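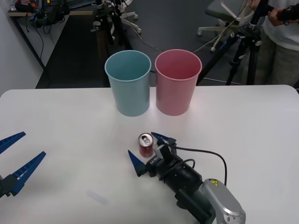
Cistamar tumblers, light blue and pink, on the white Flundik tabletop with rounded corners. Soda can in front.

Cistamar Tapered Tumbler
Supplied by Aguiar Contract Tableware

The Cistamar is a tall plastic tumbler for canteens, break rooms, schools and training kitchens. The wall tapers from the rim down to the base, so the opening is the widest part of the cup. There is no handle and no lid in the range. Light blue and pink are molded to the same size and shape and can be mixed in one stack.

Specifications

Height: 182 mm
Profile: round, tapered, open rim
Material: polypropylene, colored through
Colors: light blue, pink
Finish: plain inside and out, no printed mark on the wall
Pack: sleeve of 4, one color per sleeve
Case: 200 pieces, one color or an even split
Stacking: nests with cups of the same series only

The pigment is mixed into the plastic before molding. There is no coating to wear off. Light blue reads paler on the outer wall than on the inside, where it shifts toward teal, and pink looks deeper on the inside in the same way. Both effects depend on the lighting in the room. Buyers matching to existing trays or wall colors should ask for a sample sleeve before ordering by the case.

Color coding

Most accounts that order both colors use them to separate two groups of users or two kinds of drink. Specify the split on the order form. If no split is given, a mixed case ships as an even split. Colors cannot be changed after the case has been sealed.

The cup is intended for water, juice and canned soft drinks at serving temperature. It is not sold as a hot drink cup. For coffee and tea, see the Ziser mug series, which has a thicker wall and a handle.
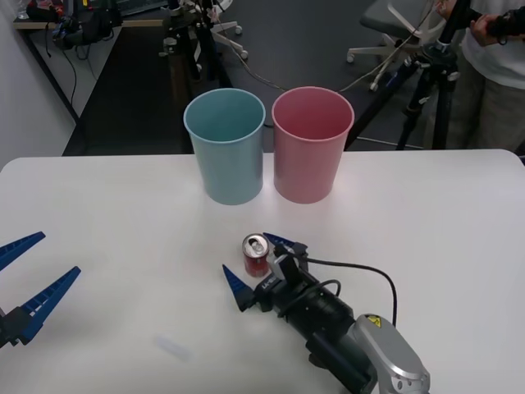 Light blue and pink tumblers near the back edge of the tabletop, red soda can toward the center.

Tabletop

The Flundik tabletop is sold separately and can be ordered on the same account. It is white, with a straight back edge and rounded front corners, and is meant to stand with the back edge against a wall or against a second table. Depth is 700 mm. Width is cut to order. The surface has a slight sheen, so light-colored items set down on it may show a faint reflection. For rooms with strong overhead lighting, ask for the matte version.

Flundik tops are delivered without legs. The underside is marked for the standard leg plate, and other plates can be fitted if the screw length does not exceed the depth stated on the fitting sheet. The sheet is packed with the top.

Cleaning and storage

Wash new tumblers once before use. Commercial and household dishwashers are both suitable, rim down, upper rack. Cups should be fully dry before they are nested. A stack put away damp can hold together and will need to be twisted apart – do not pry at the rim with a knife or other tool.

Wipe the tabletop with a damp cloth and a neutral cleaner. Scouring powder will dull the surface. Rings left by cans and cups come off with warm water if they are wiped the same day.

Changes to the series

The clear version was withdrawn in May. Remaining orders for clear cups have been moved to light blue unless the customer asked for a refund. The mold is unchanged, so clear cups already in use will nest with the current colors.

Ordering

Sleeves ship from stock. Full cases and cut tabletops are made up to order, and the lead time is confirmed in writing with each quotation. Please state:

– product name (Cistamar, Flundik or Ziser)
– color, and the split for mixed cases
– number of sleeves or cases
– tabletop width, surface version and leg plate type, if applicable
– delivery address, with any limits on vehicle size

Damaged cups are replaced by the sleeve. Keep the outer carton until the claim is closed, as the batch label is on the carton and not on the cups. Questions on samples and fitting sheets go to Rosimeire Lins, contract sales.

Last updated: 17 July 2020

4 shares

Contact | Terms of sale | © Aguiar Contract Tableware | Back to top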